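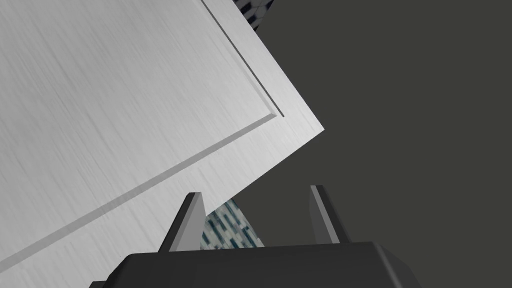

Brushed panel with its inset groove, seen close up

Posted in: Funded Projects / Progress Reports

Vurnby Fruit Kitchen: progress report to the fund, end of October

It has been a wonderful autumn for plums and a very strange one for pears. When we last wrote we were still waiting for the lease on the Vavbridge kitchen and getting quite nervous about it, with the early apples already dropping. We got the keys in August and were cooking before the end of the month, so this report covers our first proper season in the building.

The short version is that we have made 1,000 jars. That was our target for the whole year and we passed it with the quinces still to come!

Fruit coming in

Most of it is from gardens in Vurnby and the villages on the river side. We had expected a trickle of carrier bags, and what we got was people ringing to ask if we could bring a ladder. By the end of September 34 households had signed up to have their trees picked, and several have asked us back in winter to help with pruning, which we hadn't planned for but would love to do. The old orchard behind the Segura nursery has been the best single source. They let us have all the windfalls and most of a row of Bramleys, and in return they get chutney for their shop counter.

Pears were poor everywhere. The blossom was caught by the cold spell in April, and what did set was small and hard. We made one batch of pear and ginger and put the rest of that money into sugar and lids.

What we have been making

Plum jam, damson cheese, apple butter, two chutneys (one with dates, one hot) and a hedgerow jelly that sold out in a morning. The damson cheese takes an age to push through the sieve and we have had lively arguments over whether it is worth it. It is. We'd like a second large sieve next year all the same.

Set has been our main headache. The first plum batches came out runny and we sold them cheaply as sauce. We now test on a cold saucer every few minutes towards the end and use a share of under-ripe fruit in every pan, and the later batches have been lovely and firm.

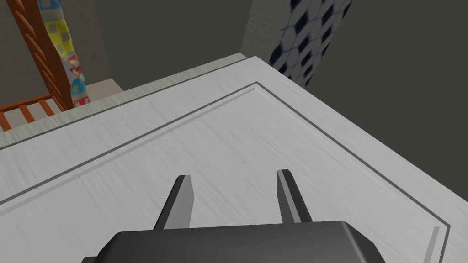 Training sessions

We promised you 3 courses and have run all of them: jam for beginners, chutneys and pickles, and a shorter one on labelling and allergens for people who want to sell at markets. The beginners' course filled straight away and had a waiting list, so we'd like to repeat it in February when the Seville oranges are in. Feedback forms were very warm, though plenty of people said the hall was chilly and that the handouts were too long. We've cut the handouts to a single side. The heating is with the landlord.

Bookings now go through Dekus, which took some getting used to. It sends out its own reminders and we've had far fewer missed places as a result.
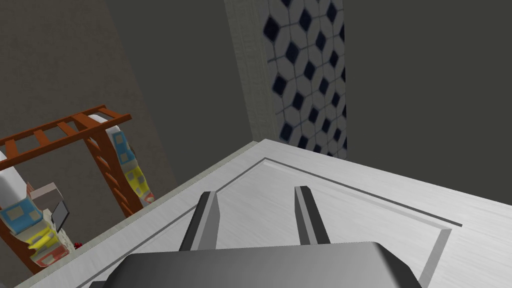
Next on our list is fitting out the small back kitchen, and we've had a happy few weeks looking at worktops. Jam is brutal on surfaces. A white top shows every splash of damson, which most of us see as a good thing because it gets wiped, but a thin dark groove let into it, like the one in the picture, is something we'd want to clean out with a brush after each batch. We're leaning towards a plain top for the boiling end and don't mind a groove at the packing end, where everything is already sealed in jars.

Money and next steps

We are inside budget on ingredients and a little over on jars, as the supplier put up the price in September. £200 of the equipment line is unspent and we'd like your agreement to carry it forward to the back kitchen.

Marmalade planning starts in December. If anyone from the fund would like to come and stir a pan, please do, and bring an apron.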